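Bunilano Woven Tissue Boxes: Your Questions

We get such lovely letters and messages about our tissue boxes, and quite a lot of them ask the same handful of things, so we have gathered the answers together on one page. If yours isn't among them, do write to us at the Beltwood shop and we'll be glad to help.

Will my usual tissues fit?

Very probably! The large compartment was made with soft packets in mind, the sort you buy in a bundle and never quite know where to put. Most of the stiff cardboard boxes are too tall, but you can lift the tissues out of the cardboard and lay them in as they are, and they pull through perfectly well.

How do I refill it?

Lift the lid and tip it right back, and it will stay open while you use both hands. Peel the sticky flap off the new packet, lay it in the large compartment with the opening facing up, and tease the first tissue out a little way. Then bring the lid down slowly, feeding that first tissue through the slot as you go. If it slips back inside (it does happen, especially with a very full packet), just open up and have another try.

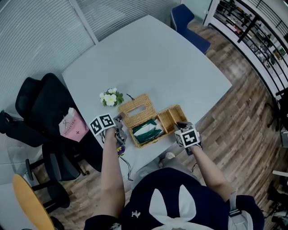 What are the two narrow compartments for?

Whatever you are forever losing, really. We had remote controls and reading glasses in mind when we chose this design, but customers have told us about pens, nail files, lip balm, tea bags and, in one case, a whole family's worth of hair grips. Very chunky remotes can be a squeeze, so please measure yours first if that is what you're buying it for.

The tissues come out in a great clump. What am I doing wrong?

Nothing at all, they are simply packed rather tightly when new. Take out the top 10 or so, fluff them up, and put them back. By the next day they should be coming out one at a time.

How should I clean the weave?

A soft dry brush is best, and an old make-up brush is just the thing for getting into the gaps. For a sticky mark, use a cloth that is barely damp and leave the box open to dry, well away from radiators. Please don't soak it.

Does it look silly on a big table?

Not a bit, and we do get asked this! A small bunch of artificial flowers beside it makes it feel quite at home, even on a plain desk or a meeting table with office chairs round it.

Can I send it back if I change my mind?

Of course. You have 14 days from delivery, and we only ask that it hasn't been used. Returns go to our Arkthorpe address, printed on your delivery slip, and refunds are usually with you within five working days.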